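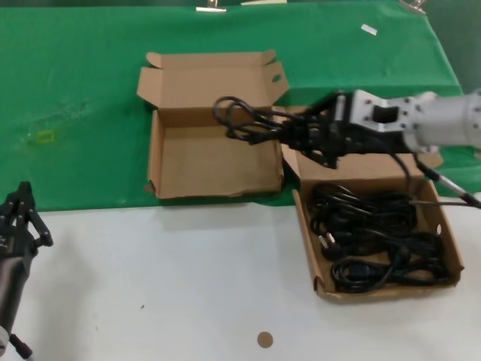
### 4.2 Packing power cables

Power cables are the least loved item in any return shipment, and the literature has treated them accordingly. Guides to box packing assume goods that keep the shape they were given. A coiled cable keeps it until one looks away.

We looked at 307 returns handled at the Bramedell depot in May, all sent out in shallow brown cardboard boxes with a folding lid. Packers received one instruction, "lay flat," and interpreted it with great freedom. Most settled on rows of coils stacked from the back wall of the tray toward the front, as in Figure 3. A minority favored a single large heap, which they defended at length in interviews and which did not close.

**Figure 3.** Black power cables coiled and laid in rough rows in an open cardboard box (right), with an empty box open beside it.

The row method took longer, with a median of 72 seconds per box against 39 for the heap. This advantage shrank once we included the time spent leaning on the lid. Loops that ran along the front edge were the usual offenders, as they tended to rise just when the tabs were being tucked in.

Coil shape mattered more than we had expected. Broad ovals suited the tray better than tight circles, a finding at odds with the Henríquez packing sheet, which shows only circles and, we suspect, was drawn by someone with very short cables.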